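Braided sleeving keeps fraying at the cut end, how do I stop it?
Asked 3/3/26 in Wiring & Cables
Viewed 118 times

I am covering a desk harness with Raleck expandable sleeve, 7 mm. Every cut end opens up within a day. Electrical tape holds until it gets warm, then slides off. Is there a better way to finish it?

2 answers

Answer 1 (4 votes)
Cut it with a hot knife. Scissors leave every strand loose. After that, one inch of adhesive-lined heat shrink, half on the braid and half on the cable. 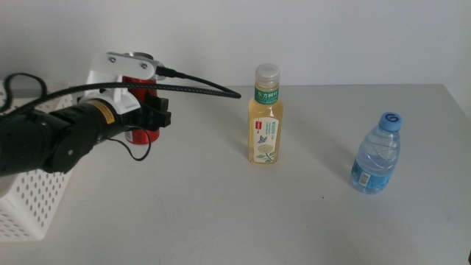
Sleeve diameter matters as much as the cut. Measure the bundle at its thickest point and buy the size whose middle range covers it, because braid near its maximum stretch opens first at the ends. Leave slack wherever the run has to bend. A thick black braided cable carried over the top of an arm needs a wide arc like that one, and a thin one with a small connector can curve away separately. Anchor the sleeve at both ends.

Answer 2 (0 votes)
I just use Derese tape, two wraps. Works for me. What size is your bundle?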